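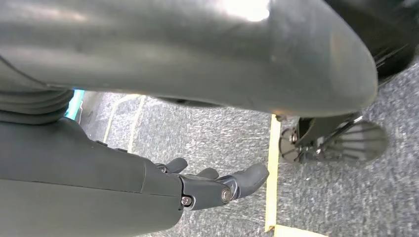
Progress report to Pluvarlow, second period
Project: Clodach demonstration set for mobile manipulation
Prepared by: Tianyou Lü, Brivbridge
October 20, 2019

1. Status

Collection is on schedule against the revised plan agreed in June. The target for this period was 2,000 accepted demonstrations and that target has been met. Two task families are complete (tabletop pick and place, drawer opening). The third, base positioning with arm motion near the floor, is in progress and takes up most of this report.

2. Base positioning task

The operator drives the base to a marked area on the carpet and then brings the hand to a requested pose. The areas are laid out in yellow tape, and a demonstration is accepted only if the base stops within tolerance of the tape corner named in the work order. Wrist camera video, joint positions, wheel odometry and operator commands are logged on one clock.

The wrist view is harder to use here than in the tabletop tasks. With the arm held low, the robot's own body can fill most of the image. The gray shell over the gray speckled carpet gives little contrast, glare comes off the curve of the shell, and the area between hand and wheels falls into shadow. The tape remains the most usable cue. A wheel in motion blurs to a translucent disc at the current exposure setting, so wheel state is taken from odometry and never labeled from video.

We considered masking the robot's body out of the wrist images before training. For now the images are delivered unmasked. The model will see the same view at run time, and masks can be added later from the joint record if Pluvarlow asks for them.

3. Quality review

Each demonstration is checked by one reviewer, with a second reviewer on rejected items only. The main causes of rejection were:

- clock offset between the video and the command log
- base stopped outside tolerance
- operator paused too long between driving and arm motion

The first cause was traced to the logging computer and corrected with a software change. Affected files were removed from the accepted set and recorded again — none of them are in the current delivery.

4. Staffing and equipment

We have 4 trained operators, of whom 2 are cleared for the floor task. Training of the others continues. The Atallah storage server is in use and the nightly copy runs without manual steps.

5. Next period

- finish the base positioning family
- shorten the wrist camera exposure and compare blur on a small trial set
- repeat the floor task with tape in a second color
- deliver the labeling guide in draft

No change to the budget is requested.

Contact: Clodach project office, Brivbridge | © 2019 Brivbridge | Back to top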